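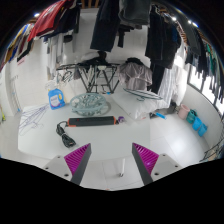
The laundry room at the Covwood house, with the peg hanger and the detergent on the floor.

Aurora Mendes has lived in the Covwood house for seven years, and when I asked which room she'd miss most if she ever moved, she didn't say the kitchen or the garden. She said the laundry room.

"It's tiny, and it's always full, and I love it," she told me, pouring us both more coffee. "You go in there for five minutes to hang up a shirt and you come out half an hour later in a better mood."

She grew up in a family that dried everything indoors, winter and summer, and she has never owned a dryer. Clothes hang up high, reds and yellows and blues all together, and whatever doesn't fit goes on the black folding rack toward the back. Dark things go there if she can manage it. "My mother would have sorted it all by person," she said. "I sort by whatever is in my hand!"

I asked about the round hanger, the pale blue-gray one with the clips, and she lit up. It's for socks mostly, and dishcloths, and she thinks everyone should have one. Her neighbor Pacita Catacutan gave it to her one December, along with a long lecture on how to hang socks by the toe (Aurora hangs them by the cuff and they have been arguing ever since, very happily, over the fence).

The wire hangers are another matter. They were in a tangle on the floor, thin purple-blue ones, and she sighed when I brought them up. "I bought 20 of those. You take one and six come with it. I keep saying I'll put up a hook for them, and then there's a wash to do."

She likes the white tile because it shows the lint and she can sweep it up before it travels down the hall. Detergent lives on the floor, next to a white container, where she can reach it without stretching. She did try a shelf once, but it was over her head and she spilled soap down her sleeve two times in the first week, so down it came.

We talked a good while about pillows, which she washes more often than I do (I went home and washed mine). Hers go through on a gentle setting, two at a time so the machine stays balanced, and then they need days of turning and patting. "People give up too soon. It feels fine on the outside and the middle is still damp. You have to squeeze it, really get your hands in there."

Would she change anything? She thought about that for a while. A second folding rack, maybe, and somewhere proper for the power strip. And a stool, so she could sit down to fold.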